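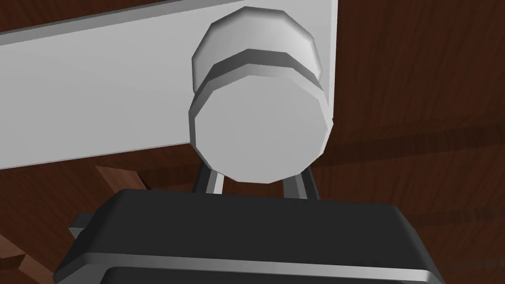 *Simulated cell, fingers just short of the knob.*

**Gripper budget for a knob-turning cell: what should I price before April?**

Posted 15th January by **skal_bench**

We are planning one test cell at Skalholm for turning knobs on white panels. So far everything runs in simulation with a two-finger gripper. The knob is stepped, two faceted tiers, with the wider one facing the gripper. I have two quotes for real hardware:

- Dreto two-finger gripper, 1331 dollars, flat fingertips included
- Varela two-finger gripper, 322 dollars, fingertips sold separately

The arm is already paid for. Is the Dreto worth the difference, and what else belongs on the order? The request has to be in by April.

---

**fundley_user**

Get the cheap one. We bought ours through Fundley and it has been fine.

---

**torque_and_tape**

Price the full set, then compare. The Varela quote is incomplete without fingertips and a mounting plate. Ask both sellers for these in writing:

1. Rated grip force and stroke. The open stroke must clear the wider tier with some margin per side.
2. Torque the fingers can pass to the knob without slipping. Flat tips on a faceted rim may seat on the flats or skid over the corners, depending on approach angle.
3. Lead time and the cost of spare tips. Budget 100 dollars for spares.
4. Body dimensions. Housings get wide near the wrist - check clearance to the panel at full rotation.

Don't take friction values from the simulator as purchase specs. A low-polygon knob has edges your real part may not have. Measure the torque on the real knob first; a basic gauge was 48 dollars when I ordered mine. If the reading is low, the Varela plus custom tips should cover it. If it is near the rated limit, pay for the Dreto.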